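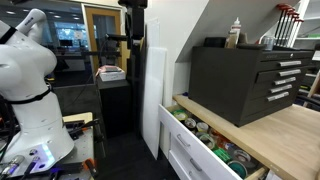 Six weeks with the Zuvo stick vac, so time to write it up before I forget the details. Short version: good on crumbs, decent on carpet, annoying bin, battery fine if you stay off the top setting. Would buy again at the sale price. Would not at full price.

Price first as everyone asks. Paid 200 dollars in April, with the wall dock and one spare filter thrown in. Crevice tool in the box, little round brush in the box, no pet head. Pet head is extra and I didn't bother.

### What it replaced

The old Uvham upright. Ran fine for years, weighed as much as a small child, cord always too short by one desk. The belt went twice. Second time Teodor Głowacki fixed it with a part he ordered himself and then it smelled like burnt toast whenever it was on, so that was that. We kept it in the closet for floods and disasters. No floods yet.

Wanted: cordless, something people would grab without being asked. That second one matters more than suction. A vacuum in a closet behind the folding chairs does not get used.

### Suction

Three settings. Low is useless, don't know who it's for. Maybe curtains. Medium does nearly everything — coffee grounds, paper dots from the hole punch, dried mud by the door. High is loud and drains the thing fast but it does pull grit out from along the baseboards.

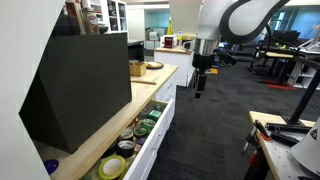

The floor head is the best part of the Zuvo and I'd have paid for it separately. Soft roller in front, stiff strip behind, swivels nearly flat so you can get under a low shelf without kneeling. It doesn't snowplow cereal the way the Uvham did. Low pile carpet like ours, in the aisle between the butcher-block counter and the workbench, is where it spends most of its time and it leaves stripes, which I enjoy more than I should. Thick rugs are another story. Tried it on the shaggy one in the front lounge and it just sort of sat there and groaned. Had to go to high and drag it backwards.

Edges are ok. Leaves a thin line along the toe kick unless you come at it sideways. Crevice tool gets the rest but then you're swapping heads, and the release button is stiff. Has gotten a bit better with use. A bit.

Hair: wraps. All of them wrap whatever the box says. The roller pulls out with a quarter turn and no screwdriver, so I cut it off every other week and its done in a couple minutes.

### Battery

Nine minutes on high, timed it on my phone, full charge. Medium I never ran all the way down in one go. Carpet, kitchen corner, entry mat, hallway, still a bar left. Low who cares.

Charging is slow. Overnight slow. If someone leaves it off the dock you find out the next morning with a floor full of granola. The dock has a tiny green light that is easy to miss, wish it beeped or something. Vilgot Engebretsen put a bit of tape on the wall with an arrow at the spot where it clicks in and that helped a lot.

Spare battery is sold by Ledorska, clips straight in. Haven't tried it. Amancay Palma has one at home for the same model and says it fits fine but rattles.

### The bin

Ok. The bin. Too small, and the flap opens toward you. First time I emptied it I wore most of it. Now I hold it right down inside the trash bag, push the latch, count to three, pull out slow. Fine dust sticks to the mesh and needs a knock on the side of the can.

Filter rinses under the tap. Has to dry a full day, so the spare one isn't really optional. Didn't see that written anywhere on the listing, it's on page 4 of the booklet in gray type. Put the spare somewhere you'll remember. Ours lived in a mug for a while.

### Noise

Medium, you can take a call in the next room. High, no. Zdzisław Kaczorowski asked me to please stop during his phone interview, fair enough. It's the whiny kind of loud, not the rumbly kind, so doors don't help much. I run it before 8 a.m. or after people leave.
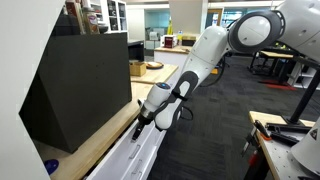 **Workplace & Facilities, Alemneh**

### Handheld mode

Pop the tube off and its a handheld. Top heavy but good for counters, window sills, drawers. The round brush is soft enough for painted cabinets, no scuffs so far. Did the inside of every drawer in the kitchen corner with it, years of tea dust and one ancient pretzel. Also keyboards, carefully. It ate the rubber foot off a laptop and I had to fish that out of the bin, see above re: flap.

Strap for hanging it off your wrist is a joke. Took it off.

### Complaints, quick

- trigger has to be held down on handheld, no lock. Thumb gets tired
- won't stand up by itself. Lean it and it slides, ours has a dent already
- dock screws supplied are too short for drywall, use your own with anchors
- warranty form wanted a photo of the reciept and rejected mine, then took the same one later

### Would I

Yes for offices and apartments with mostly hard floor or flat carpet. No for thick rugs, no for stairs (too front heavy, tried it at home). Yoga Mangundap looked at the bigger one for the upstairs floor and came back with a price I won't repeat, so we're getting another of these and the extra filter.

If it dies I'll update this. Last checked: running, roller clean, filter drying on the window sill.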